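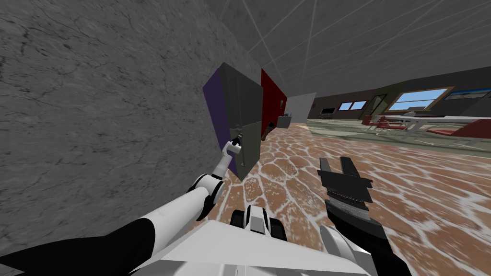
Cabinet door task in the Dundia simulator, left gripper at the handle.

To: Evaluation list
From: Ivone Lopes
Re: Dundia trial license, household task pack

Dear colleagues,

Hortensia Acuña wrote:
> Before Barbosa commits to a full license, could the review group
> confirm two points? First, whether the cabinet tasks run on our
> current Cetix workstations. Second, whether the vendor, Oson,
> permits changes to the room layouts. The quotation is for 25 seats
> and lapses at the end of October.

On the first point, the pack installs and runs on the Cetix machines without changes to our setup. We completed 1322 trials of the door task with the two-arm model. Of these, 1163 were scored as successful by the built-in checker. We have not yet compared those scores against our own criteria, and I would ask that the figure not be cited outside this list until we have.

On the second point, the trial license allows wall, floor and furniture settings to be edited, but new rooms may not be shared between sites. Oson has been asked whether the full license removes this limit - no reply has been received.

The group's present view is that eight seats would meet our needs for the first year. Members who expect to require access should write to me directly and name the tasks they intend to run.

Regards,
Ivone Lopes
Simulation Review Group, Barbosa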